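Glove rig, second build: cable, tag and calibration

Posted March 29, 2021

The first version of the glove died at the connector. I had run the cable straight off the wrist with no strain relief, and after 189 recordings the signal from one finger dropped out whenever the elbow straightened. The replacement board is a Tornix, bought mainly for its locking plug.

Changes since the last post:

The tag mount is now upright over the back of the hand. Laid flat, it vanished from the side view every time the wrist rolled. The new bracket is heavier, and I notice it after a few minutes with the arm out.

Logging is set to 500 samples a second, down from 4000. The higher rate filled the disk and told me nothing extra about a hand moving at table height.

Calibration is still manual. I zero the sensors with the hand relaxed, run the Narnow script, and check the offsets against the previous set. If they have drifted, I do it again.

For test objects I've stuck with plush vegetables and a basket. Soft toys have no fixed grasp point, so they show up bad contact readings sooner than blocks do. The colour also makes them easy to find when scrubbing through footage.

Tag upright, cable hanging clear of the arm in both side views:

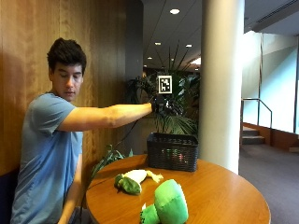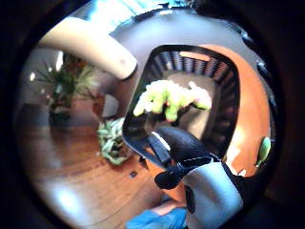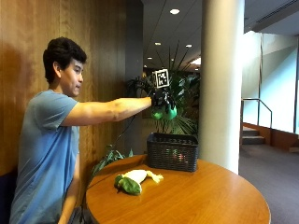
Ateş wrote in to say that a hanging cable will pull on the tag bracket sooner or later, and that the one on the Pritetcombe bench build was tied down at the forearm with a loop of slack left at the wrist. The same message asked for the offsets file, which I'll put up in May with the bracket drawings.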